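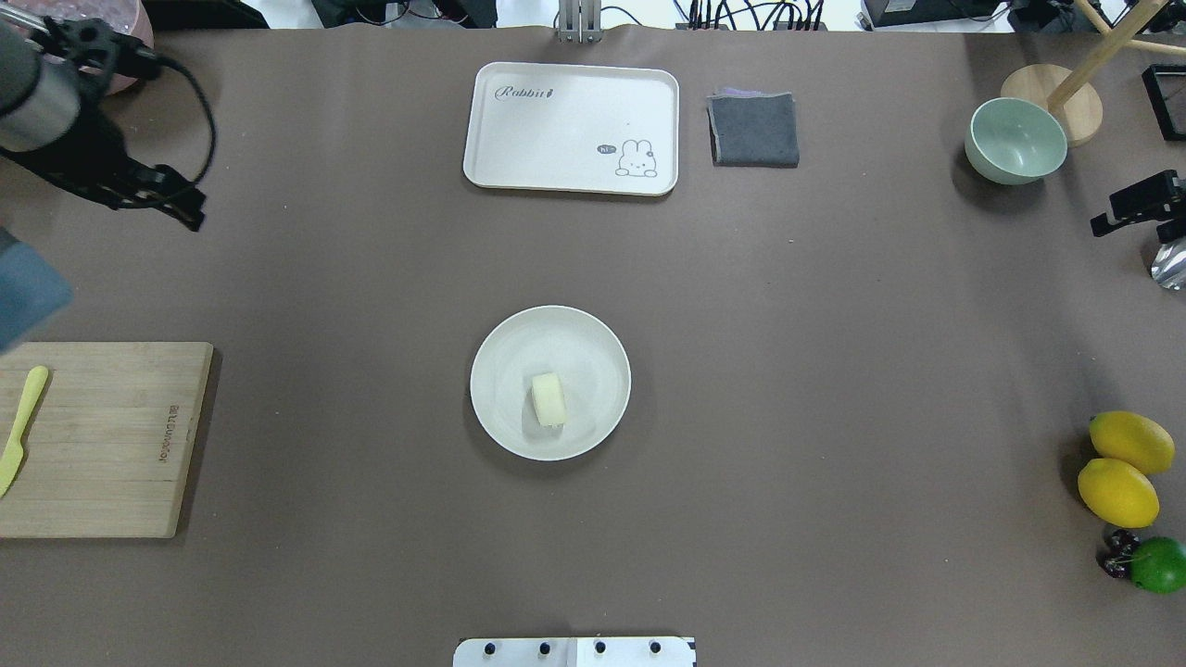 August 28, 2025

White glaze, settling problem, continued from the last page.

The bucket from Monday has settled hard again. I could not push the stick to the bottom. I poured off the clear water into a jug and kept it, then broke the cake with the flat scraper. It came up in plates, like wet chalk. After mixing and sieving it is smooth again, but I do not trust it to stay like this overnight.

Humaira asked if it is the same recipe as in spring. It is the same on paper. What changed is the frit: the old sack was finished in June and the new one is from Gorkance. Also I left out the bentonite in one batch by mistake (my mistake, I found the unopened bag next to the scale). So there are two changes at the same time, and I should separate them before I say something about the supplier.

Small batches made this morning, each 1,000 g dry:
A – old recipe, new frit, no bentonite
B – old recipe, new frit, bentonite 2 percent, mixed dry with the other powders
C – same as B, but the bentonite was soaked in hot water first

For C I followed what Iddrisu wrote on the inside of the cupboard door. His way is to sprinkle the powder on the water and not touch it until it has sunk. I was impatient and stirred too early, so there were some lumps, and I had to rub them through the sieve with the brush. It took much longer than the weighing.

After lunch: A has a clear layer on top already and a firm bottom. B has a thin clear layer, bottom soft. C looks mixed. I will look again in the morning before anybody stirs. Please do not move the three jars from the shelf by the window, they have tape on the lids.

Water: I used tap water for all three. Farzana thinks that our water became harder after the pipe work in the street and this could also make a difference. I have no measurement of it. If C is also hard tomorrow, I will repeat it with bottled water.

Dipping. Three tiles in each, one short dip, one longer, one double. Batch A was dripping at the corners and dried slowly. On B the layer was even except for one pinhole near the edge, which I rubbed closed with the finger. C went on thicker than I expected with the same count. Perhaps it needs a little more water, but I did not want to change it before the first firing.

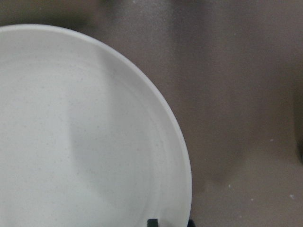

The tiles from C will therefore probably come out whiter than the others, and we should not compare the color until the thickness is the same. I scratched the thickness on the back of each tile with the needle while the glaze was still raw. If you pick them up, hold them by the sides.

Kiln. The Troselov is free tonight. Azlan took his bisque out at noon and the shelves are scraped and washed. I want a slow start to 400 with the vent open, and then the usual program. Last time the lid was closed too soon and the whole room smelled. The thermocouple is still reading a little strangely at the beginning and then it behaves. I wrote this to Qureshi for the second time and have no answer yet. Cones on the top and bottom shelf again, so that we do not depend on the display.

The order from Plura is 70 side plates, all white. Sowmya spoke with them and they can wait until the tests are out, but they would like to know the week. I prefer not to promise anything until I see C fired. If it is good, I will make the large bucket from it and we throw nothing away from the old one – it can be corrected with soaked bentonite, I think, if we dry a cup of it first and weigh what is really in there.

Left to do:
Label the new frit with the date of opening.
Wash the fine sieve properly, there is old blue glaze in the corner of the mesh. I found it only after A was through, so if tiles from A have blue spots, this is the reason and it has nothing to do with the recipe.
Order dust masks, one box is left.

Evening: tiles loaded, middle shelf, A at left, C at right. Cones are in place. Azlan closes the vent, I showed him the mark on the handle.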